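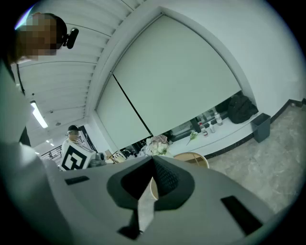 ## 4. Setting up a body-worn alarm for lone staff

Read this section before you hand a Hernenis alarm to anyone. The sales leaflet says the unit is "ready in 20 seconds". It is ready to be switched on in that time. It isn't ready to bring help, and a member of staff who thinks otherwise is worse off than one with no alarm.

These steps were written for the Clellwood and Lallville offices, where enforcement and housing staff make visits alone. Other sites will need their own call list.

### 4.1 Before you start

You will need:

- the alarm, its clip and its charging dock
- the six-figure site code
- two phone numbers for people who have agreed to be called
- a colleague at the other end of a phone

**Note:** A switchboard number doesn't count as a contact. Nor does a manager's desk phone after 5 pm.

### 4.2 First set-up

1. Place the alarm in the dock and leave it until the light turns solid green. A flashing green light means it is still charging, whatever the quick-start card says.
2. Hold the side button until the unit buzzes twice.
3. Log in to the Hernenis web page and choose **Add wearer**.
4. Enter the wearer's name, the site code and the first contact number.
5. Enter the second contact number. The page lets you skip this. Don't.
6. Set the check-in timer. The maker's setting is 200 minutes, which seems to suit the maker's battery figures more than it suits anyone on a doorstep. We use 20.
7. Press **Save**, go back to the list and open the record again. Older versions of the page drop the second number without a warning.

### 4.3 Testing the alarm

1. Ring both contacts and tell them a test is coming.
2. Press and hold the red button for three seconds.
3. Wait for the first contact to answer. Ask them to read out the name and place they were given.
4. Repeat the test with the first contact's phone switched off, so that the call has to pass to the second.
5. Write the result in the log, including failures.

**Caution:** "Alert sent" on the screen means the unit has sent something. It doesn't mean that a person has picked up.

**Caution:** Location is poor in stairwells, basements and car parks. In Lallville one test put the wearer on the wrong side of the river. Staff should still leave the address of each visit with the duty desk.

### 4.4 Fall detection

Leave this off for the first month. It is sold as the main reason to buy the newer model, and it may well be good, but our trial log shows 274 alerts marked as falls and most of them were people sitting down in cars. Contacts who are woken by enough of those stop answering.

To turn it on later, open **Wearer – Sensors – Fall**, choose **Low**, and repeat all of 4.3.

### 4.5 After an assault or a threat

1. Don't reset the unit. A reset wipes the sound recording.
2. Switch it off and put it in a labelled bag.
3. Fill in form 772 on the same shift.
4. Pass both to Chandrasekhar Varghese at Clellwood, who can copy the recording for the police.

**Note:** The Trương dock fits the alarm and charges it, but can't copy recordings. Use the dock supplied.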